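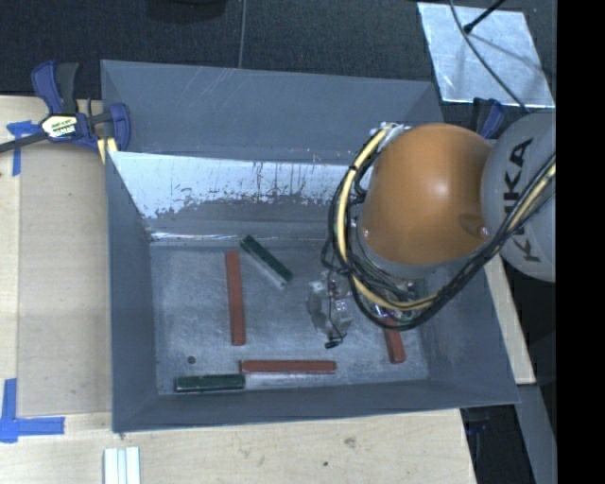
KUKA over the bin, Fanow cell, 2:40 pm. Red and green blocks, bin clamped.

April, Fanow cell

Protective stop again. Run 1158, third one today. Pendant says external force limit on the way down, arm just parks over the bin and sits there. Log has it at pick 400-something, didnt write the exact number, look it up.

Szu-yu Hsu thinks cable drag. When the wrist rolls past the joint limit margin the bundle pulls tight and the controller reads it as contact. Plausible. I had payload down as the cause, was still set for the old Baltwood gripper. Fixed that first, reran, got 100 picks clean, then same stop. So not only payload.

Tried:
- speed down to half. Stops less, still stops
- approach 2 cm higher. no change
- re-zeroed force offset w/ gripper open. helped for a bit, drifts

NOT tried: raising the force limit. Dont do this to get through the night run, hands go in that bin to reset blocks. Szu-yu agrees.

Also E-stop before reaching in, every time. Pause on the pendant is not enough, I did it wrong twice this mornign.

Next: re-dress cables w/ more slack at the wrist, log torque per joint, ask Rainer for the spare strain relief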